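Findside Newsletter – December

Water trays are back on the craft tables

The shallow plastic trays came out of the store closet this month and will stay on the tables through the end of winter. Fourteen people came to the first afternoon, a good number for the time of year. We ran it as a float-and-sink table: small household things, a thin layer of water, and as long as anyone wanted to try them out.

Keep the water low. A thin layer is enough to float a lid or a small dish, and the tray can still be lifted by one adult. Fill it from a plastic cup once it is on the table – carrying a full tray over from the sink is how we got the wet carpet last year. Towels are on the hooks by the door.

Rūta Lill has asked for more things to float. Clear round lids are useful, and so are corks, bottle caps and anything small in a bright color. Please rinse them first and leave them in the Gautam Room. Glass is not suitable.

The tables are shared with the repair group, so tools and tape may be lying along the back edge when you arrive. Leave them there, keep the tray toward the middle of the table, and keep the cups close to it. When you finish, empty the tray at the sink and stand it on its side to drain.

The next session starts at 2 p.m. and runs for 55 minutes. Children under 8 need an adult at the table with them.
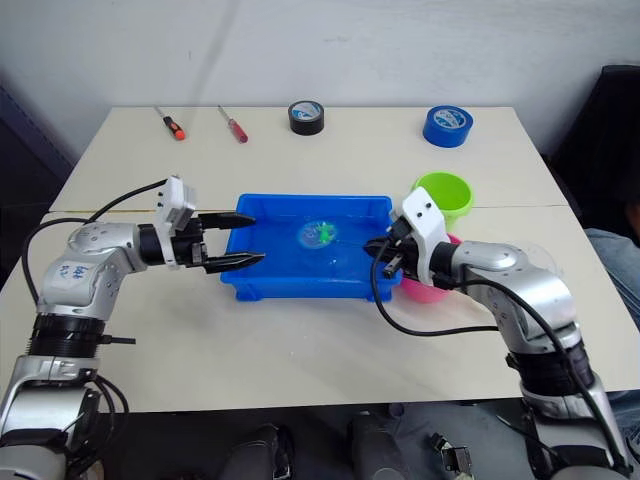

Parking at the Culier entrance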